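The Gremance Adjustment
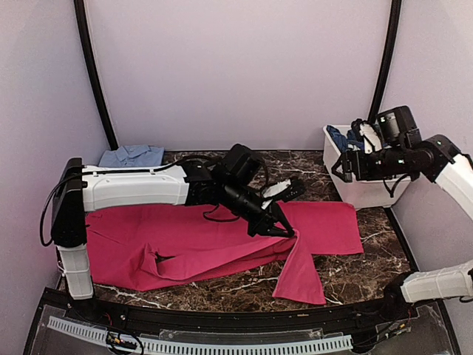 SHORT FICTION

8/27/18

The error in the Gremance line was first recorded in February, by the night clerk, in pencil. The entry read "tide gauge high, see other gauge." The other gauge agreed with it.

Montserrat Alcaraz received the logbook in a padded envelope with no letter. She was a surveyor of benchmarks. Her work was to visit brass disks set in rock, confirm that each disk was at the elevation stated on its card, and sign the card. In most years the cards did not change. She read the pencil entry, read the pages on either side of it, and packed the level.

Gremance was a harbor with a stone quay and a customs shed. Its primary benchmark, number 731, was set in the third step below the shed door. According to the card, the disk had been placed by a surveyor named Alcaraz. The card gave no first name. She knew the handwriting, which sloped backward and put a bar through the seven.

She set up the tripod on the quay at low water. The instrument was an old optical level in a green case, and it needed several minutes in the shade before the bubble would settle. The night clerk held the staff. He held it well, with his fingertips, and rocked it slowly forward and back when she raised her hand.

"Is it the sea or the step?" he asked.

"The gauges only know the difference between them," she said.

She ran the line from 731 up the hill to the secondary mark at Drevwood, where the bedrock came out of the grass beside a chapel wall. Drevwood had never moved. It was the mark against which other marks were found to be wrong. The line took the whole morning. She kept the foresights and backsights equal, wrote each reading before she spoke it, and closed the loop back on the step by early afternoon.

The loop closed to within tolerance. The step at Gremance was low by two millimeters.

This was a small figure, and it could be explained. Quays settle. The fill behind them loses fines with every tide, and a step that carries foot traffic will go down with the wall it is tied to. But two millimeters did not account for the gauges. The clerk's pencil entry was larger than that by a wide margin, and it had repeated every night at the same hour.

She asked to see the gauge house. It was a brick hut with a float well in the floor and a paper drum on a shelf. The pen made a thin violet line. She sat on an upturned crate and read the drums in order, oldest first. In the older drums the curve was smooth. From February onward there was a notch on the rising side, where the water appeared to stop, go up all at once, and then continue.

"What happens at that hour?" she asked.

"The Idineo comes in," the clerk said.

"That is a ferry."

"It was. It stopped running before I was hired."

She looked at him for long enough that he went to get the berth register. It was a tall book with a cloth spine. The Idineo was entered on every page, arrival and departure, in the same backward-sloping hand, with the bar through each seven. The last entry was for the previous night. The ink was the same brown as the ink on the card.

She compared the times with the notches. They matched. She then worked out the displacement of a hull of the registered length in a basin of that area, using the chart depth, and wrote the result beside the height of the notch. These matched also. She checked the arithmetic from the bottom up, which was how she had been taught to check it, at a kitchen table, by the man who placed the disk.

The clerk asked what she would put in the report.

"The benchmark has settled two millimeters," she said. "I'll issue a new card. The gauges are in good order."

"And the notch?"

"The notch is a vessel effect. It isn't a datum problem."

She stayed that night. At the hour in question she stood on the third step with the staff held in her fingertips, its foot on the disk, and rocked it slowly forward and back. The water rose against the quay. Someone out past the end of the wall, at about the distance of a normal sight, raised a hand.

She read the staff and wrote the number down.

More Short Fiction

The Orchard Inventory
Nine Letters to a Water Company
A Correct Account of the Bell
Salt Weight
The Man Who Rented Ladders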